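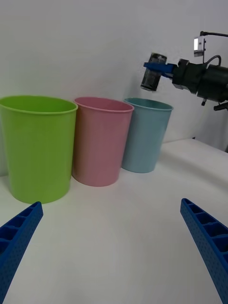

The Cup That Was Supposed to Save Lunch

Home Features Food Recipes Subscribe

Filed under: Eating & Spending
6 min read

The pitch reached the school district in Pruldale in January, in a slide deck with a lot of green in it. Swap the disposable cups for hard plastic ones, wash them, use them again. The supplier, a firm called Ramalho, promised the program would pay for itself by the end of the school year. Slide 14 had a graph, and the line on the graph went down and stayed down.

I have been sent a lot of graphs like that. I asked to see the numbers underneath.

What I got was a spreadsheet with one tab. It assumed that every cup would be used every school day, that the dishwashers already in the kitchens would handle the extra loads, and that 1,101 cups would go out in the morning and 1,101 would come back. Anyone who has sent a child to school with a lunchbox can find the weak spot.

Kamlesh Kaushik runs the kitchen at one of the two schools in the trial. He was polite about it. "They're good cups," he told me. "I don't have anything against the cups. I have one machine and it takes 20 minutes a load, and that's if somebody scraped the trays." His staff now starts the last wash after they used to go home. The extra hours come out of a different budget line, so the cup program still looks cheap.

That is my main complaint with the whole reusables business, and it goes well past one district. Costs get moved to where the person with the slide deck isn't looking. Labor goes to the kitchen. Hot water goes to the building. Lost cups become "shrinkage," a word that makes it sound like they went through the dryer.

Ramalho's regional manager, Janaka Ranasinghe, says the critics are asking for perfection. He points out that paper cups have hidden costs too: trucks, storage, trash pickup, boxes that get damp and have to be thrown out whole. He's right, and I'd take his side more easily if the company had put those costs in its own spreadsheet. It hadn't. When I asked how many times a cup has to be used before it beats a disposable one, he said 50. When I asked where that came from, he said he'd get back to me. He did, with a brochure.

The answer depends on what you compare it to, how hot the wash is, how full the rack is and how far the cups travel. A thin cup is easy to beat if you only count trash. Count heat and it gets closer. A half-empty dishwasher can wipe out a lot of good intentions.

Sedberg, two counties over, tried the same thing earlier with a different supplier and dropped it. Precious Tan sat on the school board then and voted yes. She would vote yes again, she said, but she'd want a count every month, by a person who doesn't work for the seller. Sedberg's cups mostly ended up in classrooms holding pencils and paintbrushes. "Which is reuse," she said. "It just isn't the reuse we paid for."

I found one place that seems happy. The community center in Dralldale serves lunch to seniors and pours everything into cups it bought itself, secondhand, from a restaurant that closed. There is no contract. Gerardo Salazar, who cooks there, washes them in the sink with everything else. People eat in one room and leave their cups on the table when they're done. He has never worked out the savings and didn't seem interested when I offered.

It's a small operation and I wouldn't build a policy on it. But the parts that make it work are dull ones. Short distance, one room, a full sink, no app. The Pruldale plan has an app.

The district will decide on a full rollout before summer. Ramalho has offered a discount for signing early. Parents I spoke to were mostly in favor, and a few were surprised to learn it had started at all. One, Đạt Trịnh, had found three of the cups in his garage and had been meaning to ask where they came from.

He said he'd take them back on Monday.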